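Gripper fingers creeping open on smooth bottles – pads, screws or speed?
Hand tools and end effectors > Setup and maintenance
12 replies, page 1 of 1 (short replies hidden)

tjakab
Posts: 40

I look after one hand-held gripper, the two-finger kind with the flat white plates. We use it to record grasps that later get played back on the arm. For the last few weeks it has been letting go of smooth bottles. Cups and boxes are fine. With a plastic bottle the fingers close, I lift, and by the time I have moved it across the desk it has slid down between the plates.

What I have done so far:

Wiped both plates with alcohol.
Checked the screws. One on the left finger took a quarter turn, the rest were tight.
Ran the Classide zero routine with the fingers closed on nothing. It reports 3 counts of offset, same as in July.

My usual check is a bottle with a screw cap, standing upright, fingers closed on it from both sides. 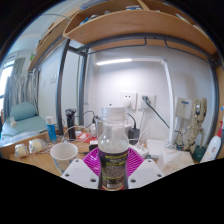 I do that at the start of every session, and if it holds through 12 lifts I start recording. At the moment I get to four or five.

Software is Relance, current version. Nothing changed there that I know of.

Tímea

v_delorme
Posts: 27

Zeroing with the fingers closed on nothing only tells you they meet in the middle. It says nothing about what happens when they are open the width of a bottle. Put something hard and square between them and look at whether the plates stay parallel. If the tips spread you are holding the bottle on a thin line near the base of the fingers, and a round bottle will walk out of that every time.

fchauvin
Posts: 312

Before anyone takes anything apart: new pads. Flat printed plates get polished with use. You can't see it but you can feel it with a fingernail. I change mine on a schedule and I have not had a slip in a long time.

v_delorme
Posts: 27

She says cups and boxes hold. Polished plates would drop boxes too.

fchauvin
Posts: 312

Not if the boxes are light cardboard. Cardboard grips on anything. A bottle with some weight in it is a different job.

jy_gil
Posts: 88

You may both be right, but the screw that took a quarter turn bothers me. If one was loose, that finger has been rocking on the others, and the holes wear oval. Then you tighten it, it feels tight, and it settles in the wrong place. On ours I took the finger off and held it up to a lamp. The hole was clearly longer than it was wide.

The order I would go in:

1. Take off the left finger only. Look at the holes.
2. If they are round, put it back, snug all the screws first, then tighten them crosswise a little at a time. Don't finish one before starting the next.
3. Zero again, closed.
4. Close on a square block and check for a gap at the tips with a strip of paper.
5. Then worry about pads.

Joon-young

a_masson
Posts: 19

Is this the Skellus handle or the Jarman one? The Jarman has a return spring that gets weak, and it feels just like this. You squeeze the same amount and get less at the fingers.

tjakab
Posts: 40

Skellus. No spring on this side of the trigger as far as I can tell.

Did the finger. One hole is oval, the one nearest the tip. The others look round to me. Paper strip test: the paper pulls out freely at the tips and is held hard at the base, so v_delorme was right about the shape of it.

I have a spare pair of plates but they are from an older batch and I'm not sure the thickness matches.

v_delorme
Posts: 27

Measure them. If the two spares match each other, fit both. Don't mix one old and one new or you will be chasing the center position for days.

fchauvin
Posts: 312

I still say put pads on while you have it apart. It costs you ten minutes.

jy_gil
Posts: 88

I would hold off on pads. Change two things at once and you won't know which one did it. Pads also take up travel, so anything recorded before won't line up with anything recorded after.

fchauvin
Posts: 312

Fair point on the recordings. I don't reuse mine so I never had to care.

tjakab
Posts: 40

Spares match each other and are slightly thicker than the ones I took off. Both fitted, screws done crosswise, zeroed again. Paper is now held at the tips and at the base. The bottle check went 12 for 12, then another 12 after lunch.

No pads for now. I wrote the plate change into the session notes so the older recordings can be kept apart. Will check the screws again in a week and post what I find.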